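Writing the Rules Before the Robot Moves: Catherine Drummond on Handling Standards for Simulated and Real Arms

Catherine Drummond edits the manipulation practice guide used at Wallthorpe, where household handling tasks are developed in simulation before any of them are run on hardware. The guide covers task setup, camera conventions, contact limits, logging, and the conditions under which a task may move from one stage to the next. Its current edition has 13 sections. The first edition, released in September, had 8.

Drummond came to the work from machine safety. She spent much of her early career on guarding and stop circuits for packaging lines, and she says the background still shapes how she reads a procedure.

"On a packaging line, a rule has an owner, a test, and a record," she said. "If one of the three is missing, you have a suggestion. When I arrived, our simulation group had a great many suggestions. Most were sensible. They were in chat threads and in people's heads, and two engineers could follow them in good faith and produce data that could not be compared."

The interview took place by video on Sunday, February 21, 2021, and has been shortened. Ramiro Gallardo, who maintains the task library, joined for the second half.

Scope was the first question. Many published documents on robot safety deal with the finished installation: the cell, the fence, the speed limits, the person nearby. Drummond's guide starts earlier, at the point where an engineer defines a task in software. Asked why a simulated arm should need a rule book, she pointed to the way habits carry over.

"A simulated gripper can drive straight through a countertop if the contact model allows it," she said. "No one gets hurt and nothing breaks. The policy that learned from that run has been told that pushing into stone costs nothing. We treat penetration in simulation as a reportable event. It has a threshold, it goes in the log, and the episode is tagged. You can keep the episode, but you can't keep it untagged."

The threshold is set per object class. Rigid containers and fixed surfaces have the tightest values. Soft goods are handled in a separate annex, which Drummond described as unfinished. She expects it to be rewritten once the deformable models are stable, and she would not give a date.

Camera conventions take up the longest section. Wallthorpe's tasks use a fixed overview and a view mounted at the wrist, and the two are held to different rules. The overview must be level and must show the full work area at the start of an episode. The wrist view is recorded as mounted. It may come out sideways or upside down depending on the arm pose, and the guide prohibits correcting it. 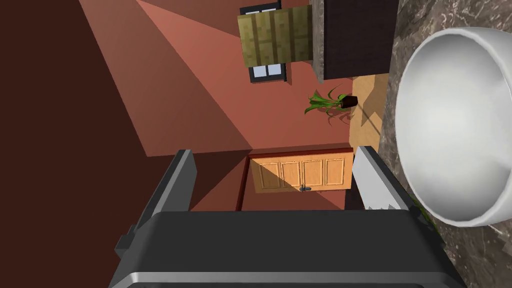
Wrist view in a simulated kitchen task. The room lies on its side, with a white bowl and marble countertop at the right of the open gripper.

"People want to rotate it," Drummond said. "A reviewer opens the file, sees a door lying down, and assumes a fault. So somebody adds a rotation in the viewer, then somebody else adds it in the export, and then you have a batch where the image and the joint data disagree. Section 4 says the stored image is the mounted image. If you want it upright for your own comfort, do that on your own screen and don't save it."

A second rule in the same section concerns what the wrist view has to contain. Both fingertips must be visible when the gripper is fully open. Other parts of the body may be partly outside the picture. The target object may be as well, provided that the overview shows it whole.

Gallardo said the fingertip rule was the most disputed item in the first edition. "The objection was that it limits the mount," he said. "It does. You lose some freedom in where the camera goes. Against that, if a tip is out of view you can't judge clearance at the rim of a bowl or the edge of a shelf, and those are the places where we see contact faults. I argued against the rule for a month. Then I had to sort a set recorded without it."

That set came from an earlier project, Gredano, and held 3,000 episodes. Gallardo's review found no consistent way to label near contacts in it from the wrist view alone. It is still on the server, marked as reference only.

Lighting and surface appearance have their own section, which is short. Randomized textures are permitted. Randomized geometry is permitted only with a recorded seed. Shadows must be enabled on any task where an object is approached from above or from the side across a work surface. Drummond said the shadow rule was added after a comparison at the partner lab in Nisbet, where policies trained on flat lighting hesitated at hard shadow edges on real counters.

"A hard shadow across a wall or a door looks like a boundary," she said. "The system has to have seen enough of them to leave them alone. That is a data requirement, so it goes in the guide as one. It doesn't say make the room look nice. The blocky textures in some of our kitchens are ugly and they are fully compliant."

The discussion then moved to stage gates. A task passes through simulation, a bench trial with a reduced speed limit, and a supervised run in a furnished room. Each gate has a checklist and one named approver, who may not be the author of the task. The bench checklist has 16 items. Drummond was asked whether that number was too high for a small group.

"It was longer," she said. "Eilidh Jardine ran it for the bench team and sent it back with every item she had ticked without looking. Those came out or were turned into automatic checks. If a machine can verify the joint limits file, a person should not be signing for it. What is left needs eyes or a hand. Is the stop button within reach of the person seated at the bench? Has the cable been routed clear of the elbow through the whole motion? Is the object on the counter the object named in the task file? That last one sounds trivial and has failed more often than the others."

Gallardo added that object substitution is usually well meant. A bowl is missing, a similar bowl is on hand, and the session goes ahead. Under the guide, substitution is allowed if the replacement is measured and the task file amended before the first run. Amending it afterward voids the session.

"The order matters," he said. "After the run, people remember the bowl as closer to the original than it was."

On reporting, the guide separates stops into commanded, protective, and unexplained. Unexplained stops must be closed within the same working day or the cell stays down. Drummond acknowledged that the rule has costs. Alistair Baird, who schedules the cells, has asked for an exception for faults that clear on restart. She has refused it twice.

"A fault that clears on restart is a fault you haven't found," she said. "I understand the schedule. My answer is that the log can say 'cause not found, tests performed as follows' and be signed. That closes it. The entry can be short. What I won't accept is a blank field and a cell that is running again."

She was less certain about operator training. New staff at present read the guide, shadow one bench session, and are then paired with an experienced operator. There is no test. Iona Chisholm of Fineck, who reviewed the second edition from outside, recommended a practical assessment with a deliberate setup error for the trainee to find. Drummond agrees in principle and has not settled on how to score it.

"If you score only whether they find the error, you learn very little," she said. "I'd want to see what they checked and in what order. That takes an assessor's time, and we have two people who could do it, one of whom is Ramiro."

"I'm busy," Gallardo said.

Version control drew the most detailed answers of the session. Each episode stores the edition number of the guide in force when it was recorded. Data made under different editions may be combined, but the combination must be declared, and any section that changed between editions must be listed with it. Gallardo has written a small tool that produces the list. It compares section numbers only, so a reworded rule with the same intent is still flagged. Drummond prefers it that way and asks authors to avoid cosmetic edits between editions.

She has also kept a list of rules that were withdrawn, with the reason for each. It is printed at the back of the guide. Among the entries is a requirement that the gripper begin every simulated episode closed. It was intended to standardize the starting state, and it added a pointless opening motion to every reach. The rule now asks for the starting aperture to be recorded, with no fixed value.

The next edition is in draft. The open items are the soft goods annex, the training assessment, and a proposal from the Nisbet lab to allow a second wrist camera. Drummond has asked for comparison data on the last item before it goes to review. Comments on the draft should cite the section number and propose replacement wording.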